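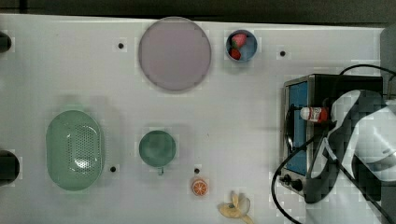

The Dudden play kitchen set from Londdale is a mixed box of small dishes and pretend food, sold for children aged three and up. I bought it to use with a group of preschoolers two mornings a week and have had it since February. The listing calls it a starter set, and that is fair. There is a large round lavender plate, a small blue bowl with a darker rim, a mint-green oval colander, and a dark teal-green bowl with a short handle. The food I use most is the strawberries, the orange slice, and the peeled banana. The toaster oven is a separate item and does not come in the box.

Dishes

The plate is the best piece. It is wide enough to hold a full pretend meal, and the raised rim is low, so small hands can slide food on and off without tipping it. My one complaint is the color. Lavender looked brighter on the website than it does on a white table.

The blue bowl is small. Two strawberries sit in it comfortably, and I would not try to add the banana. It works well as a fruit bowl and badly as a mixing bowl. The children want to stir things, so they go for the teal one with the handle. They use it as a cup, a ladle, and a saucepan, depending on the day.

The colander gets less use than I expected. The holes are small and the finish is glossy, and it rinses clean in a few seconds. With no stand or feet under it, it is hard for younger children to keep level at the water table.

Food

The strawberries are the right size for the dishes, and the leafy cap makes them easy to recognize. The two reds do not match. I asked Londdale about this, and a customer service agent named Leobardo Montes wrote back that the color varies by batch. He offered a replacement, which I turned down, and his answer came the same day.

The orange slice has clear segments and a proper rind. It is also the piece that goes missing most often. It is small, it rolls on its edge, and it ends up under shelves. The banana has its peel open, so it takes more room in the bin than you would think, and it does not stack with anything.

Mixing it with other things

I keep the set out with a red ketchup bottle and the toaster oven. The bottle has a white cap and is large next to the toy fruit. The children do not mind the difference in scale. They put it on top of the oven as often as they put it on the table, usually on its side.
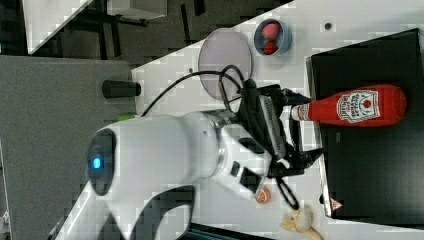 The ketchup bottle on its side, with the strawberries in the blue bowl.

Cleaning and storage

I wash everything in warm soapy water and leave it on a towel overnight. I have not tried the dishwasher. The box it ships in is thin cardboard and split at one corner in the first month. I moved the set to a Havora bin with a lid.

Price

I paid $30. The Carrillo set, which I also looked at, was $20 and had more food but only one plate. If you already own dishes, buy that one. If you are starting from nothing, the Dudden set is the better purchase.

Rating: 4 out of 5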